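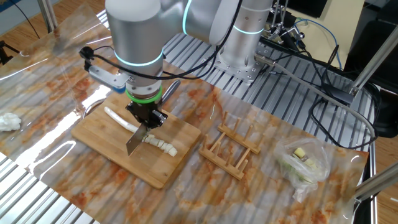
Soil moisture sensor on the Kiani board, quick version

Need: one Kiani board, one capacitive probe, 3 jumper wires, USB cable.

Red to 3V3, black to GND, yellow to A0. Not 5V, I did that once and the readings went all over the place.

Install the Udomton library from the library manager. Restart the IDE or it wont show up.

Open the example sketch, set the baud rate to 9600, upload. Serial monitor should start printing numbers.

Calibrate. Probe in dry air, write down the number. Mine was 437. Then in a glass of water up to the line, no higher. Mine was 200. Put both at the top of the sketch as DRY and WET and upload agian.

Jumpy readings? Average 45 samples and add a small delay. Still jumpy, swap the yellow wire.

Next part: putting it on a relay and pump. Probably in June.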